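Before the arm at Pundden can do anything for itself, a person has to do it first, many times over. Quintero, the company that runs the site, records its training material by remote control. An operator sits a few yards from the robot with a tracked glove on one hand and a screen in front, and the arm follows. Fingers, wrist and elbow are logged together with the video from the head camera, and each attempt is saved as an episode.

The fruit task has taken up most of the spring. By 26th April the team had 2256 episodes on disk, of which 1187 had passed review. The rest were rejected, mostly for pauses. An operator who stops to think teaches the policy to stop as well, and the software has no way of telling hesitation from intent.

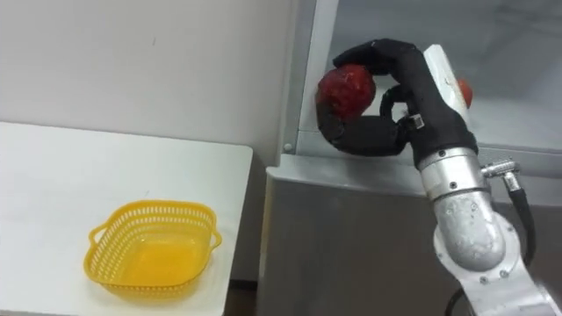
A gloved robotic hand grips an apple at the glass-fronted cabinet. The yellow basket is on the table at left.

Fruit is awkward to demonstrate. An apple is smooth and nearly round, and the operator feels nothing of the contact. New operators squeeze too early, with the fingertips, and the fruit rolls out of the hand. Experienced ones bring the thumb underneath before closing the fingers, then leave the grip alone until the arm has stopped moving.

Quintero tried hand guiding in February. The operator took hold of the forearm and pushed it through the motion with the motors slack. Paths were smooth and setup was quick, but the operator's own arms kept blocking the head camera, and the fingers had to be closed from a separate pedal. After 167 episodes the method was dropped for this task. It is still used at the Stultham site, where the work is wiping flat panels and the hand stays in one pose.

Review is done in Pisar, an in-house tool that plays the video beside the joint traces. A reviewer trims the start and end, marks the moment of grasp and passes or fails the episode. Some 1000 of the accepted episodes went into the first training run – the remainder are being held back for testing.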